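**Tactile map collection goes on loan in November**

The Cludell Center for Independent Living will begin lending its tactile maps to members in November. The collection covers 35 neighborhoods and transit stops, with raised street lines and braille labels. Members may keep up to eight maps at a time. 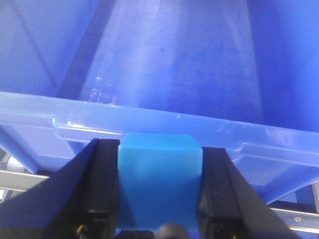
Uchenna Nwosu, who runs the lending desk, said requests should come in by phone or email – walk-in pickup starts later. The center has 700 members. Solveig Berge drew the first maps for blind travelers in the Miltumano district, and she is now working on the bus station.

Loans are free.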